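Cheap whiteboard won't erase clean, what are you all using?
Office Supplies and Small Rooms > General

gramapants
Posted Mar 27, 2025

I run a tutoring room above a dry cleaner and I own one whiteboard, which by now shows a faint gray record of every fraction I have ever taught. Felt erasers just move the dirt to a new neighborhood. I've been through two of them and a packet of wipes that smelled like a swimming pool.

Before I spend money on a new board, is there anything that works on the old one? Budget is $40, and I'd like some of that to be lunch.

mulder_st_copyshop
453 posts

Lay it flat. People scrub these things on the wall, the cleaner runs down into the frame channel, and a week later there's a gray drip under the tray that gets blamed on the building. Take it down, put it on a table, work from the middle out, dry it with a cotton rag.

As for what to scrub with, I gave up on felt years ago and use foam. Any dense block will do. Mine came out of a packing crate and has outlived two staplers.

Kenta Amano
Moderator

Moved from Furniture, where it was getting advice on bookshelves.

I'm with the copy shop on laying it flat. I'm less sure about foam. Some of it is fine and some of it is sandpaper with good manners. If you drag a coarse one across a painted steel surface you'll get haze, and haze is forever. Try it in a corner first.

drileck79

Foam person checking in. I don't own an eraser anymore, just a lump of orange foam that lives next to the board. Rough, ugly, a bit porous, flat enough on top. It's the least attractive thing on the table and I would save it in a fire.
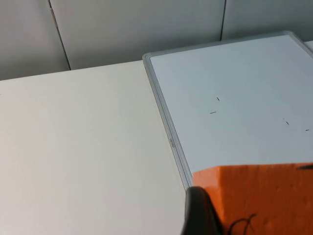
Re: Foam vs felt

gramapants

That is a very orange block. Is it meant for whiteboards or did you find it in a shed? And does the rough side not scratch?

drileck79

Shed-adjacent. It was padding around a lamp. I've rubbed it on my board for two years and the surface looks the same to me, though I'll admit I don't inspect it with a loupe like certain moderators.

Kenta Amano
Moderator

It's a 10x loupe and it was a gift.

Two years is decent evidence for your foam and your board. It tells gramapants nothing about padding from a different lamp. Melamine boards are softer than enamel ones, and a cheap board is nearly always melamine. Put a fridge magnet on it. If it falls off, go easy.

gramapants

Magnet fell off. It slid down slowly first, to get my hopes up.

mulder_st_copyshop

Then it's melamine, and the stain may be in the surface by now. Go over the ghosting with a fresh dry-erase marker, let it sit a few seconds, wipe it off. The solvent in the new ink lifts the old ink. After that, a little rubbing alcohol on a rag. Skip the foam if it makes you nervous, but I still say Kenta is describing a problem he's never had.

Kenta Amano
Moderator

I had it on a 280-dollar board, thank you. Green scouring foam, my own fault.

zerbridge_annex

Or buy a roll of stick-on whiteboard film and cover the whole sorry thing. Mine has bubbles but I've started calling them texture.

gramapants

Did the marker trick on the bottom half and most of the fractions are gone. There's one seven that won't leave. Going to try the alcohol tonight and will be asking the dry cleaner about lamp packaging.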